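Resident House Tutor, Camano School (two posts)

Drultano House and Seok House
Fixed term for one year in the first instance, renewable
£2,053 a month before tax, with a flat and term-time meals
Closing date: 12th April

Camano School has 370 pupils, most of whom go home at four o'clock. The rest live here, and it is for them that we are advertising. We need two resident house tutors to start in the autumn term, one in Drultano (Years 7 to 9) and one in Seok (Years 10 and 11). Both houses are mixed, on separate corridors, and each thinks the other gets the better toast.

A house tutor at Camano is the adult who is there when lessons have stopped. You will run prep in the evenings, listen to a fair amount of violin, sign things, find things, and hold conversations about fairness with people who have just lost at table tennis. On two nights a week you are on call until breakfast. Most of those nights are quiet. Some involve a fire alarm and a great many slippers.

The work isn't a teaching post, though it sits close to one. The houses have their own timetable of talks, outings and discussion evenings, which the tutors plan between them. This has been a weak spot. Last year's programme included three separate evenings on revision technique, and the pupils told us what they thought of it in a survey that we'd promised to read out. We would like the new tutors to arrive with better ideas and to be stubborn about them. 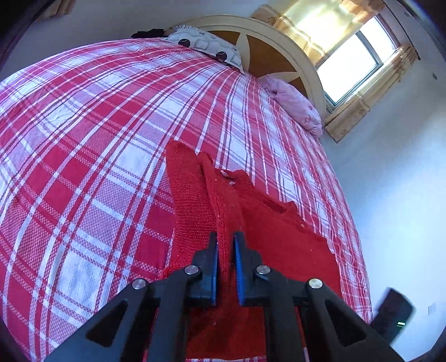

Do I have to be a qualified teacher?
Qualified teachers are welcome to apply, but we have appointed nurses, a youth worker, a former bus inspector and several people straight from university, and what we look for is experience with young people and a calm manner at ten at night.

What you will be doing

On a normal evening you will come on duty at half past three and stay on until lights out. You'll take the register twice, sit in on prep, eat supper with the house (the food is decent, the noise is considerable) and be around in the common room afterwards. The common room is where the job gets done. A twelve-year-old who is unhappy will rarely book an appointment to tell you so. They will stand near you while you look for the remote control.

You will look after a tutor group of ten or so boarders, meet each of them properly every fortnight, and write home once each half term. Parents read these letters closely, and some file them. We ask for plain sentences and at least one detail that could only be about their child. "A pleasure to have in the house" has been retired.

You will share the weekend rota with the other house staff. Each tutor works two weekends in five and has one full day off a week in term. Weekend duties include the walk to Dirnia, our outdoor centre, which is four miles away on the flat map and rather further on the actual hill.

You will keep proper records. Medicines, visitors, late returns and any worry about a child's safety all have to be written down the same day, in the right place. If you find this sort of thing beneath you, the evenings will be long for everybody.

You will also help with the house council. Pupils run it, and the tutor's part is to see that the minutes exist and that what was agreed then happens. At present the council is looking at the phone rules, the Sunday timetable and whether a house can have a patron tortoise. You aren't expected to hold a view on the tortoise before interview.
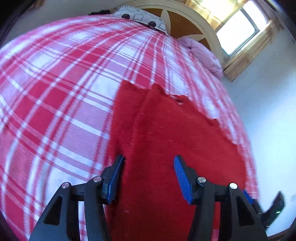 Red cloth on a plaid blanket.

What we are looking for

We'd like someone who has worked with children or teenagers for at least a year, paid or unpaid. You should be able to keep order in a room without raising your voice in it, and to apologise to a fourteen-year-old when you've got something wrong, as you will. You need to be at ease with families whose habits, faiths and first languages aren't yours. Boarders come to us from the next valley and from several time zones off, and the houses mark a good many holidays in the course of a year. The tutor who can learn what a day means to somebody before ordering the cake will be valued.

A driving licence is useful for both posts and needed for Seok, where the minibus lives. Please tell us if you can swim, cook for a crowd, referee anything, or mend a bicycle. None of these is required. We had a tutor once who could do none of them and was adored.

You don't need to have boarded yourself. If you did, and you loved it, we'd ask you to keep an open mind. If you did and you hated it, we would be interested to hear why, and the interview has time set aside for that.

What we offer

The salary is £2,053 a month, paid over twelve months. The flat is rent free and comes with heating, water and broadband that works in two of the three rooms. Drultano's flat has a small bath and a view of the playing field. Seok's has a shower and a view of the bins, and is much the larger. Couples can be housed in Seok. Pets can't be housed in either, a rule that the tortoise party has noted.

Meals are provided in term, with all school holidays off apart from three days of training before the autumn term and one in April. We pay for first aid and minibus training. Tutors who want to try teaching can shadow lessons in the mornings, and those who would sooner sleep in the mornings can do that. Former tutors have gone on to teach, to train as counsellors, and in one case to run a ferry.

There is a mentor for every new tutor for the first two terms. Mentors don't write your appraisal, so you can complain to them freely.

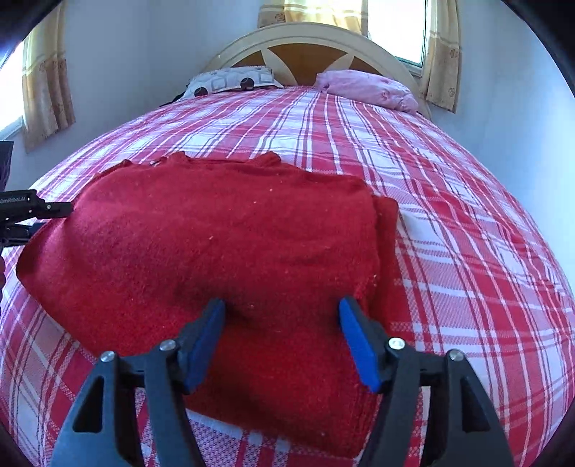

A red knit garment on the bed.

How to apply

Please send us the application form, the names of two referees and a letter of no more than 200 words. We do mean 200. The letter should tell us about one time you changed a young person's mind, or one time a young person changed yours. We would ask you not to tell us that you are passionate. We'll take it as read.

Say on the form whether you'd like to be considered for Drultano, Seok or both. Saying both doesn't count against you, and picking one doesn't either.

Applications should reach the school office by noon on 12th April. They are read by Soon-im Ko, Head of Boarding, who answers every one of them, and who can also be telephoned through the office in the afternoons if you want an informal chat first. Mornings are for lost property and the dentist run.

Interviews take place at the school over a day and an evening. You will meet staff during the day and be shown both flats. In the afternoon you'll be questioned by a panel of boarders, who prepare their own questions and are a good deal tougher than we are. In the evening you'll join one of the houses for supper and prep. We pay standard rail fares and can put you up for the night if you are coming a long way.

Camano School is committed to safeguarding the children in its care. Both posts are subject to enhanced background checks, an online search for shortlisted candidates and satisfactory references, one of which must be from your current or most recent employer. We take up references before interview. Gaps in your work history are fine, but please account for them on the form, even where the honest entry is "sofa".

We would be glad to hear from people who haven't often seen themselves in schools like ours. If you need the form in large print, or any change made to the interview day, tell the office and it will be done.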